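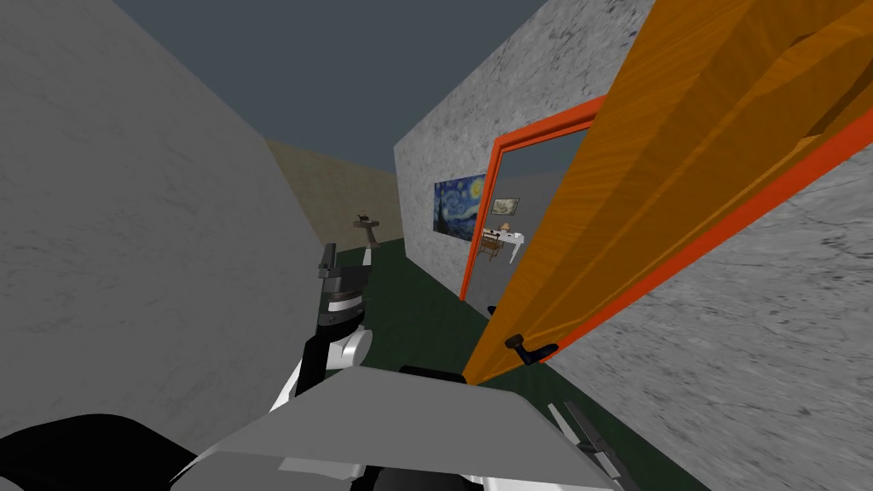 What kinds of walls can the Onness picture rail be mounted on?

Drywall, plaster, brick, concrete and stone tile will all take it, as long as you use the right anchor for the wall. The screws and drywall anchors come in the box. Masonry plugs are sold separately.

Onness Picture Rail Kit
Made by Plamis
Item number 882

Onness is an aluminum track that goes up once, close to the ceiling or at any height you like. Pictures hang from it on cords or cables that slide left and right. After the track is up you can move a picture, raise it, lower it or swap it for another one without making new holes.

In the box
Rail, 200 cm, in white or satin silver
End caps, 2
Clear nylon cords with rail hooks, 2
Height-adjustable picture hooks, 2
Mounting clips, screws and drywall anchors
Paper drilling template

Load
The rail is rated for 100 lb in total when every clip is fixed to a stud or to solid masonry. With drywall anchors only, follow the lower figure printed on the anchor bag. Weigh the picture with its glass in, and hang anything wider than a doorway from both cords.

Cord or cable

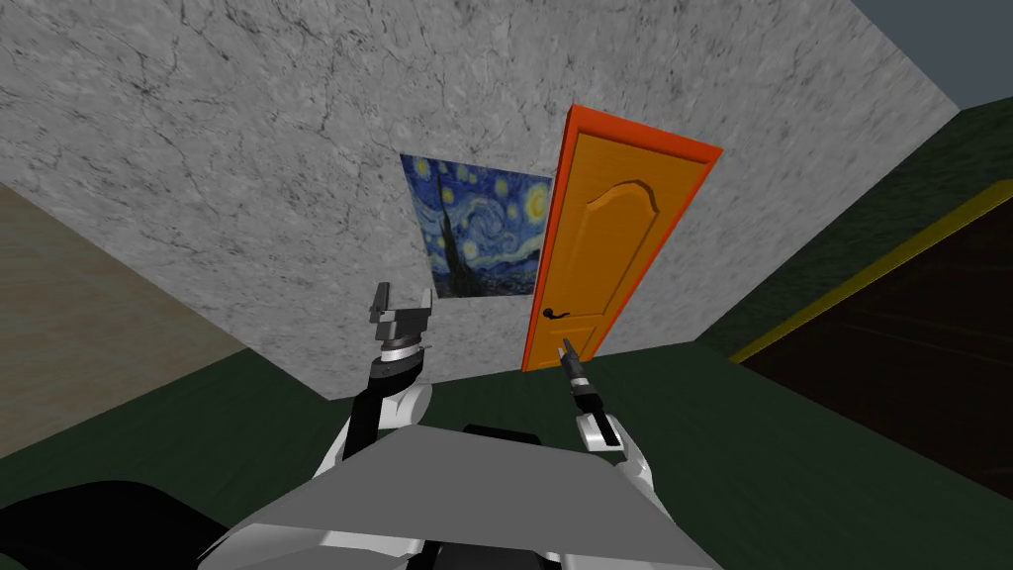
The kit ships with clear cord, and steel cable is available as an add-on in the same lengths. Cable holds more and does not stretch, but it draws a visible line down to the top of the picture. On a plain painted wall most people stop seeing it after a few days. A patterned surface is a different case. With a print like The Starry Night on gray veined marble, the veins already run across the surface and a straight cable will stand out against them, so we suggest the clear cord. Check the door too. A picture hung right next to one, as with the orange door here, should be on two cords so that it stays level when the door is shut hard. Self-adhesive bumpers on the bottom corners also help.

Nylon cord stretches a little in the first week. Hang the picture slightly high and adjust the hook once the cord has settled.

Installing
Tape the template to the wall and check it with a level. Do not measure down from the ceiling, which may not be straight. Drill, fit the clips, and press the rail in from one end to the other until each clip snaps. Slide the end caps on last. To cut the rail, use a fine-tooth hacksaw and file the edge before fitting the cap. 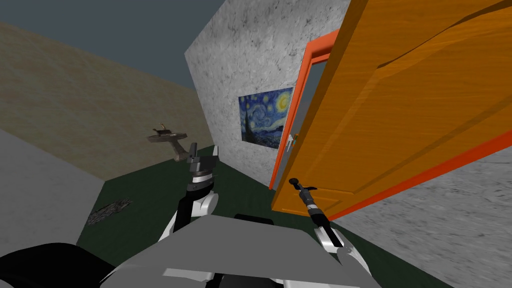

If the rail has to turn a corner, cut both pieces square and add the Trokska corner connector. It covers the joint on inside corners only. Hooks do not pass through it, so put the cords on each section before you close the ends.

Compatibility
Hooks from the older Aubert rail do not fit. The Aubert slot is wider and the hook can turn and drop out under load.

Questions about this item go to Oriana Gallardo in customer support. For trade orders and full-building quotes, ask for Florian Le Goff.

Page updated Monday, October 7, 2024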